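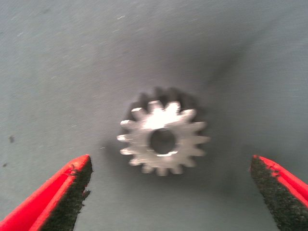 Spur gear, metal, with a round bore.

Home | Courses | Handouts | Reading list | Contact

Handout 4: The water mill and the village
Updated 2025-12-08

In the last lecture we spoke about the ownership of the river bank. Today we go to the building itself, and to the people who were obliged to use it. Please bring the map of the Sang valley again, we will need it in the second hour.

1. The duty to grind

In many places a tenant could not choose where to grind his grain. He was bound to the mill of his lord, and he left there a part of the grain as payment. In English this duty is called suit of mill, and the part which the miller kept is called multure. Learn both words, they come in all the sources.

The rate was different from place to place. In our roll from Fevcombe the free tenants gave less than the unfree. The miller also paid a rent to the lord, so he had a good reason to measure with a generous hand for himself. Complaints about false measures are very frequent in the court records.

2. The wheel and the gearing

A horizontal wheel turns the stone directly, one turn for one turn. It is cheap and easy to repair, but it is slow. A vertical wheel stands upright in the water, and its movement must be turned through a right angle before it reaches the stone. For this the millwright used a large wheel with wooden cogs and a small lantern pinion. With 48 cogs against 12 staves, the stone makes four turns for each turn of the wheel.

Later builders liked to add one odd tooth, the "hunting cog", so that the same two teeth would not meet at every turn. The wear is then more even.

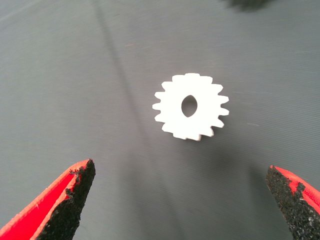 Keith Catterall objected at this point of the lecture that tenants surely did not care about cogs, only about how long they waited in the queue. I think he is right for most of them. But the wait depended on the speed of the stone, and in a dry summer the wait is what brought them to court.

3. The case of Prando mill

Prando mill stood below the bridge at Trurnier. The roll gives 217 households with the duty to grind there. In March the water was too high and the wheel stood still under the flood, and some families carried their grain over the hill to another lord's mill. They were fined. Read the entry carefully: the clerk writes down the fine but says nothing of the flood, and we know it only from the repair account.

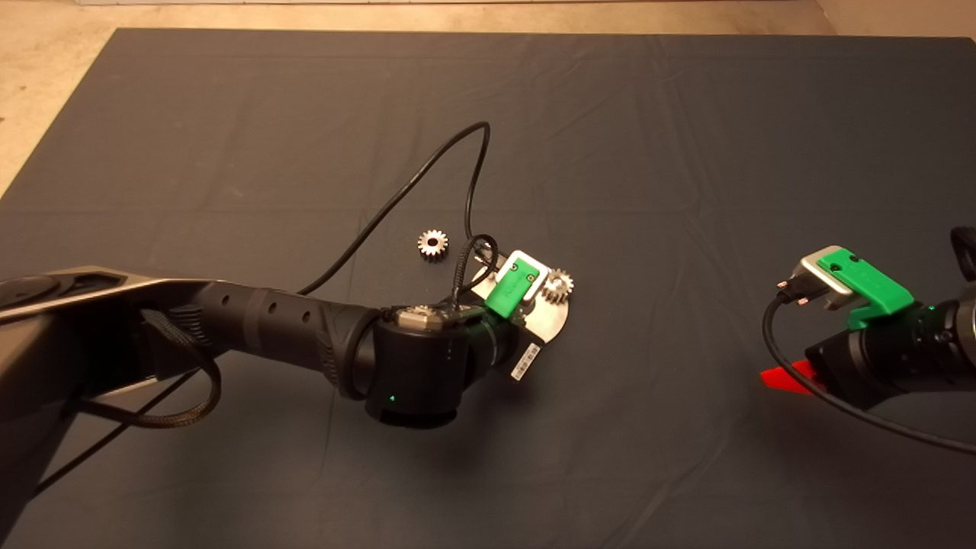 The large table with the dark cloth.

4. For next time

Write one page on hand mills kept at home. Why did lords forbid them, and how could they find them?

Related handouts
Handout 3: Who owns a river bank?
Handout 5: Bread, ovens and the baker's oath
How to read a manor account

Comments

Adhiambo Gachanja: Is the multure in section 1 taken before grinding or after? My source says before.

Keith Catterall: Before, in the Fevcombe roll. Is the one page single spaced?

Adhiambo Gachanja: Thank you. The link to handout 3 opens handout 2 for me.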